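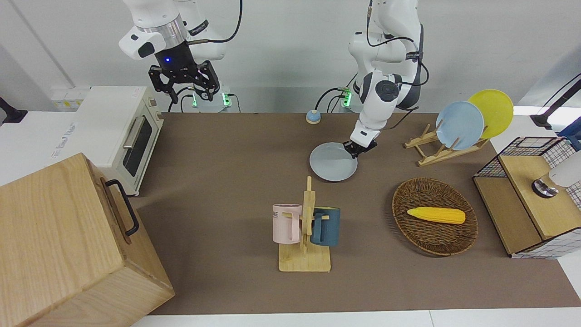 About Gorent

We write the software that sits between a robot arm and the job somebody wants it to do. There are a good many companies who will sell you an arm (we buy ours like everyone else), but getting two of them to share one tabletop, pick up a plate by its rim and stay out of each other's way is mostly a matter of code, and that's the part we fell in love with!

How we got going

Gorent started one September in a rented room above a tile shop in Ibarra, with a planner that took 45 seconds to decide how to move one arm past a coffee mug. It was slow and it was stubborn, but it got there, and a good part of that first code is still running today inside Prakley, our motion planning package for two-arm setups. We have rewritten the collision checker more times than we'd like to admit.

What we make

Prakley does the planning. Its companion, Bemadham, handles perception: it takes the camera views and works out where things are and how they're turned, whether that's a plate standing in a dish rack or a mug hanging on a peg. Thin rims and wire grids are still hard for us, and we say so in the release notes. The two packages talk through a small message layer, so you can use one without the other, and plenty of our customers do.

How we work

Kitchen things are our favorite test pieces, because everyone in the office knows how a plate ought to be handled and will tell you (loudly, sometimes) when the arm is doing it wrong. Every change to the planner goes through 3,782 simulated runs overnight before it gets near the real arms, and if you break something, you bring the pastries.

Come and say hello

We're a friendly bunch and we like visitors, so if you have a pair of arms and a puzzle, write to us through the contact page and tell us about your table.

Page last updated 2022-04-27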